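Chapter 2
Bags, Bins and the Promise of a Tidy Shelf

Open any guide to home storage and you will meet the clear container within a page or two. The claim made for it is simple. If you can see your food, you will use it, and if you use it, you will waste less. The claim may well be right. It is also repeated far more often than it is tested, and this chapter asks you to hold it at arm's length for a while before you put it to work in a kitchen of your own.

Start with the word "clear." It covers a wide range of plastics. Some trays let you read a label from across the table. Others are frosted, and what sits behind the wall becomes a gray shape. A thin bag is clear when it is flat and much less so once it has been twisted or creased, and most bags spend their lives creased. Sellers rarely draw these lines. The Brimis catalog uses "see-through" for its frosted bins and its glass-like trays alike, and charges more for the word in both cases.

The second problem is what gets stored. Snack packages are already printed, sealed and shaped to stand on a store shelf. Putting one in a tray adds a wall around something that had a wall to begin with. There can be a gain — the package stays upright, and small things do not slide behind large ones — but it is a gain in order, and it should not be sold to you as a gain in freshness. An open tray keeps nothing crisp.

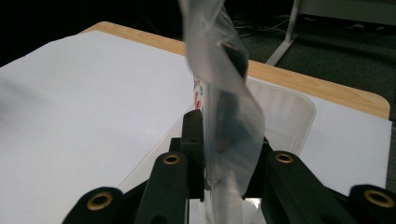
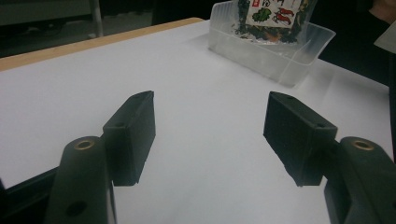

Figure 2.1. A plastic bag with a translucent bin behind it (first picture), and a snack package leaning upright in a clear tray (second picture).

2.1 What the surveys count

The figure most often quoted in this field comes from the Stemon household survey, which collected 2829 replies. People who owned clear containers said they threw away less food than people who did not. Read that sentence again with care. It reports what people said. No one weighed the trash. It also compares two groups who may have differed long before either bought a bin, and a person who plans meals closely is perhaps the sort of person who buys bins in the first place.

The Probert study was smaller, with 122 homes, and better made. Each home was visited in April and again in the fall, and the shelves were checked both times. Its finding was modest. Containers helped where one person did most of the putting away. In shared kitchens they were soon filled with whatever would fit.

Neither result tells you to throw out your bins. They do suggest a plain order of work, which the rest of this chapter follows: sort first, measure the shelf, and only then decide whether anything needs a container. Many readers will do it the other way around, as the Ristitz starter sets encourage, and end up arranging their food to suit the boxes.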